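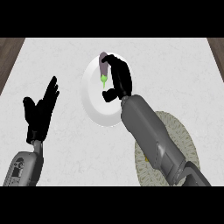 図1 シミュレーション環境における評価課題「ナスの皿への配置」。右手で把持し、皿の上方に位置している状態。

Fikton 利用者フォーラム > 双腕・多指ハンド > 障害および安全に関する報告

件名:皿上での解放動作の不実行、およびそれに続く非作業側の腕の意図しない動作について

投稿者:kanri_souwan
投稿日:2023年10月1日

双腕構成の評価を担当しております。標記の件につきまして、当方で確認した障害の内容を報告いたします。同様の事象をご経験の方がおられましたら、情報の提供をお願い申し上げます。

1 構成
制御基盤:Fikton
ハンド制御モジュール:Dosach
シミュレーション環境:Imhof
対象課題:卓上のナスを右手で把持し、皿の上に置く。左手は待機とする。

2 事象
439回の試行のうち26回において、右手が皿の上方に到達した後、解放指令が発行されているにもかかわらず指が開かず、把持を継続したまま停止いたしました。状態管理上は「配置完了」に遷移しており、画面上の警告はありません。
さらに、上記26回のうち2回において、待機中であるべき左腕が、右腕の退避軌道に相当する動作を開始いたしました。左腕には当該時点で動作指令を与えておりません。

3 影響
現時点ではシミュレーション内の事象であり、人的被害および物的被害はございません。ただし、同一の制御構成を実機に適用する計画があり、左腕の動作については安全上の問題として取り扱うべきものと判断しております。実機への適用は、原因が判明するまで見合わせることといたしました。

4 照会事項
(1)Dosach において、解放指令が受理されながら実行されない条件は存在するか。
(2)片腕の異常時に他方の腕へ退避軌道が割り当てられる仕様は存在するか。

投稿者:tashi_hand_07

ご報告を拝見いたしました。当方も Dosach を使用しておりますので、(1)についてのみ回答いたします。

解放指令が実行されない条件として、接触力の推定値が閾値を下回らない場合の保留がございます。落下防止のための機能であり、対象物が支持面に接触したと判定されるまで、指の開動作を遅延させるものです。添付の図を拝見する限り、ナスは皿の少し上に保持されており、皿面には接していないように見受けられます。この高さで解放を指令しているのであれば、保留に入ることは仕様どおりの挙動と考えられます。

把持解放の設定項目のうち「支持面判定」が有効となっているか、ご確認ください。

投稿者:kanri_souwan

ご回答ありがとうございます。「支持面判定」は有効でした。初期値のまま使用しております。

ただし、残る試行では同一の高さ、同一の設定で解放が行われております。仕様による保留であれば全試行で発生するはずであり、一部の試行に限って発生する理由の説明がつきません。また、保留中であるにもかかわらず「配置完了」に遷移する点についても、別途の検討が必要と考えます。

投稿者:hyouka_shitsu

横から失礼いたします。Imhof の運用を担当している者です。

形状の影響を疑うべきではないでしょうか。ナスのように表面が滑らかで太さが一様でない物体の場合、指が巻き付く位置により接触点の数が変動いたします。図では指が対象物の上に曲がり、親指が下側に入っております。この姿勢では、親指側の接触が断続的に判定されることがあり、接触力の推定値が試行ごとにばらつきます。閾値の近傍で判定が分かれているのであれば、発生率が一定しないことも説明が可能です。

当方では、物体の衝突形状を簡略形状から詳細形状に変更したところ、類似の事象が解消いたしました。まずはこちらをお試しいただきたく存じます。

投稿者:anzen_kijun

安全評価の立場から意見を申し上げます。

ここまでの議論は解放動作に集中しておりますが、優先順位が逆であると考えます。ナスが皿に置かれないことは作業品質の問題です。指令を与えていない腕が動作したことは安全の問題であり、発生回数の多寡によって軽重を判断すべきではありません。

投稿者の方には、次の事項の開示をお願いいたします。
・左腕の動作開始時における両腕の制御モード
・左腕の動作開始時刻と、右腕の退避指令の発行時刻との差
・左腕の停止方法(自動停止か、操作者による停止か)

また、前の投稿にある衝突形状の変更については、原因究明の完了前に実施することに反対いたします。発生条件が変化し、再現が困難となるおそれがあります。

投稿者:hyouka_shitsu

ご意見は承りましたが、賛同いたしかねます。シミュレーションの利点は、条件を保存したうえで複製し、変更後の環境と比較できることにあります。元の環境を保存しておけば、衝突形状を変更しても再現性は失われません。実機の事故調査と同じ手順を求めることは、過度に慎重であると考えます。

投稿者:anzen_kijun

環境の複製が可能であることは承知しております。しかしながら、乱数系列および処理負荷まで含めて保存されている事例は、当方の知る範囲では少数です。左腕の事象は2回しか確認されておらず、時間的な競合に起因する可能性を排除できません。その場合、環境の複製のみでは再現いたしません。まず記録の保全を行い、そのうえで変更に着手すべきであるとの見解に変わりはございません。

投稿者:kanri_souwan

ご指摘の事項について、記録を確認いたしました。

・制御モード:右腕は軌道追従、左腕は位置保持でした。
・時刻差:右腕の退避指令の発行と左腕の動作開始は、同一の制御周期内に記録されております。
・停止方法:いずれも操作者による停止です。自動停止は作動しておりません。

なお、環境一式および記録は変更を加えずに保全いたしました。衝突形状の変更は、複製した環境において別途実施いたします。

投稿者:wastora_riyou

Wastora を介して Fikton に接続している利用者です。当方で本年4月に経験した事象と類似しておりますので、共有いたします。

当方の場合、原因は腕の識別子の解決順序にありました。退避指令は「把持中でない腕」に対して発行される設定となっており、通常は解放が完了した右腕がこれに該当いたします。ところが、解放が保留されると右腕は「把持中」のまま残ります。この状態で上位の状態管理が「配置完了」に遷移すると、退避指令の宛先の検索において、把持中でない唯一の腕として左腕が選択されます。

本件では左手は何も持っておらず、条件に合致いたします。26回のうち2回にとどまる点は、宛先が事前に確定している場合と、発行時に再検索される場合との差ではないかと推測いたします。退避指令の設定において、宛先が腕の名称で固定されているか、条件式で記述されているかをご確認ください。

投稿者:kanri_souwan

確認いたしました。退避指令の宛先は条件式で記述されておりました。設定の雛形をそのまま使用したもので、当方の確認不足であったことを認めます。

宛先を右腕に固定し、保全した環境の複製において試験を行いました。結果は次のとおりです。
・左腕の意図しない動作は発生しておりません。
・右手の解放の不実行は、引き続き発生しております。

解放の件と左腕の件は、発生の契機は共通するものの、対処は別個に必要と考えられます。

投稿者:tashi_hand_07

先の投稿において「仕様どおりの挙動」と記載いたしましたが、一部訂正いたします。保留自体は仕様ですが、保留中に受理応答を返し、上位がこれを完了応答とみなす点は、接続設定の不備に該当いたします。Dosach 側には受理と完了を区別して通知する設定がございますので、完了通知のみを遷移条件とされるようお勧めいたします。

あわせて、解放位置を皿面に接する高さまで下げることをご検討ください。衝突形状の変更は、その後でも遅くないと考えます。

投稿者:hyouka_shitsu

解放位置を下げる場合、指先が皿の縁に干渉しないことをご確認ください。図の皿は縁の幅が広く、指が皿の右半分の上方にかかっております。高さのみを変更すると、別の接触を生じるおそれがあります。

投稿者:anzen_kijun

宛先の固定により事象が見られなくなったとのことですが、試験において発生しなかったことをもって、原因が除去されたとみなすことはできません。位置保持中の腕が、保持の解除手続きを経ずに軌道指令を受け付けた点が未解決です。宛先の誤りは今後も別の経路で生じ得るものであり、受け側で拒否する仕組みが必要です。

実機への適用については、この点が解消されるまで見合わせを継続されるよう求めます。

投稿者:wastora_riyou

その点については当方も同意見です。当方では、待機側の腕に対して動作許可を個別に与える方式とし、許可のない軌道指令を破棄するよう変更いたしました。処理時間はやや増加いたしますが、運用上の支障は生じておりません。

投稿者:kanri_souwan

各位のご意見に感謝申し上げます。当方の対応方針を次のとおりといたします。

(1)状態遷移の条件を完了通知に変更する。
(2)退避指令の宛先を腕の名称で固定する。
(3)待機側の腕に個別の動作許可を設け、許可のない指令を破棄し、記録する。
(4)解放位置の高さを見直す。皿の縁との干渉については、変更の前に確認する。
(5)衝突形状の変更は(1)から(4)までの試験が終了した後に、複製環境で実施する。

実機への適用は、引き続き見合わせといたします。(3)の試験結果は、本スレッドに追って掲載いたします。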